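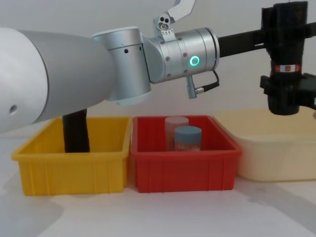

GURDALE, February – The Boltlow tarot deck will return to print this spring with revised numbering in the Major Arcana, publisher Kuster said. Strength moves to VIII and Justice to XI, reversing the order used in the first printing. The guidebook has been reset to match and now runs to 102 pages.

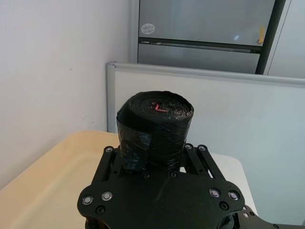 Card stock also changes. Editor Irina Ardeleanu said the original coating wore at the corners under overhand shuffling, and the Death card, number 13, had drifted off center on the sheet. Uncut sheets can be ordered rolled on a core and bound end to end in black tape, wound as tightly as on the cylinder in the gripper. Cut decks ship flat in a two-part box.

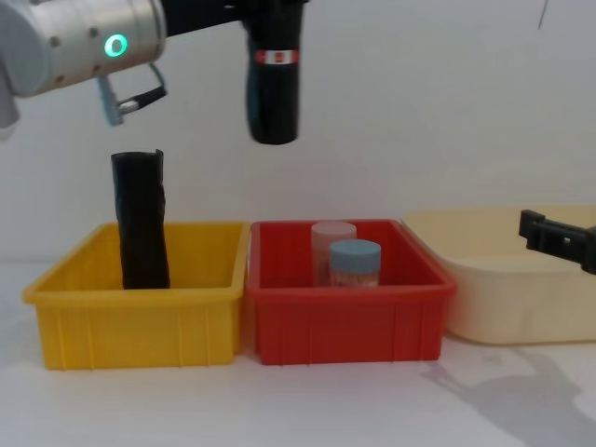
Green LED ring on a silver joint, with a red-and-white band on the black cylinder.

The edition is limited to 3256 numbered decks. Pádraig Egan redrew 5 of the court cards – all four Pages and the Knight of Cups. Reversed meanings, left out of the first guidebook, were written by Maribel Huaranga. Owners of the earlier printing can request the new guidebook separately.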